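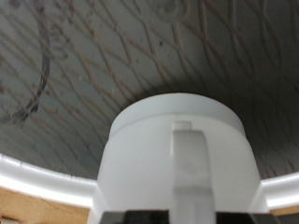 MAMNESS, October 27, 2020

The Gerivden ferry office robbery was a theft of cash and postal goods from the ticket office at Gerivden harbor, on the eastern shore of Lake Mulota. It took place in June, during the night before the summer timetable started. The case is known in the district mainly for the long search that followed it, and for the changes it brought to the way small harbors keep their money.

Background

Gerivden is a village of 969 inhabitants. Its harbor is served by the Vídalín, a car ferry that crosses to Mamness several times a day in summer and two times a day in winter. Before the robbery, the ticket office also worked as the post counter of the village. Income from both was kept in the same safe, and was taken to the bank in Mamness when the amount was considered large enough. There was no fixed day for this transport.

The robbery

The office closed at the usual hour after the last ferry. During the night a person or persons entered through a window on the lake side, which had an old lock. The safe was opened with its own key, which was kept in a drawer in the next room. The office lost 3,594 in cash, together with a box of stamps and several registered parcels. The ticket machine was not damaged.

The theft was discovered in the morning by the clerk who came to open for the first departure. The ferry left 2 hours late on that day, as the police did not allow vehicles on the pier before the ground was examined.

Investigation

The police in Mamness first believed that the robber left by road, and they placed a control at the bridge north of the village. Drivers were stopped there until the next evening. Later the attention moved to the lake, after a rowing boat was reported missing from a private landing. The boat was found on the opposite shore, tied correctly and with both oars inside.

Investigators collected 468 statements from residents, ferry passengers and summer guests. Many of them concerned a gray van seen near the harbor, but the van belonged to a roofing company and its driver was cleared. Three of the parcels were recovered in a barn outside Mamness, unopened. The cash was not recovered.

A man from the Mamness side was arrested in connection with the parcels. He admitted that he had kept them, but said he had bought them from a stranger. The court sentenced him for handling stolen goods - the charge of robbery was dropped for lack of evidence.

Name

In legal terms the event was a burglary, as no person was threatened. The word "robbery" was used in the first local reports and stayed in common use, also in documents of the municipality.

Consequences

The post counter was moved to the village store. The ferry office received a new safe with a time lock, and the money is now carried to Mamness on every evening departure. The window on the lake side was closed with brick.

See also: Gerivden harbor; Lake Mulota; Vídalín (ferry)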